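Groceries, again
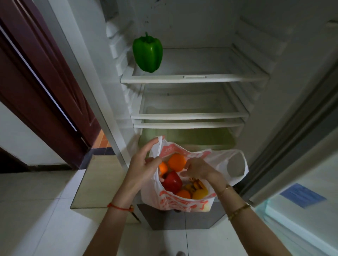
Borkberg, May 11, 2024

Today's contribution to science was putting fruit in a refrigerator. I have a doctorate, or most of one, and I spent the afternoon reading frames of somebody unpacking a carrier bag, asking of each one what the hands were about to do next. In this one the fingers are on an orange and a green pepper has the upper shelf to itself. I wrote "orange, grasp or reposition?" and went to make coffee.

The question matters more than it should. Our old method cut every recording at the moment of contact, fingers touch thing, new segment. Povilas Kairys built it and was proud of it, and it works nicely for cups. Bags ruin it. People rummage. They touch the orange, change their minds, shove it over to get at the pepper, come back. The old cutter called each of those a separate pick, so the policy we trained on it learned to fondle produce like a suspicious grandmother at a market.

The new rule waits for the object to clear the rim of whatever it's in. I ran both on the same 484 clips. With contact cuts the arm in the Sellby lab put the right item on the right shelf in 300 of 1,000 trials. I won't write down the new number until Victor Sang has rerun it, because I wrote down a number last July and had to eat it in front of the Baumgartner people.

He did send the failures, though. There are 13 he can't explain, all with the bag handle folded over the opening, where the rule can't find a rim and simply waits. And waits. Very patient, our rule. Povilas says this proves contact was right all along — he says this about most things, including the parking.

I've told them both I'll hand-label the rim for the folded ones tomorrow and see if it moves. Daretti's draft wants a figure by then too, and I still haven't decided about the orange. Put it down as "reposition" for now, in pencil.

Had eggs for dinner. Our own fridge needs cleaning.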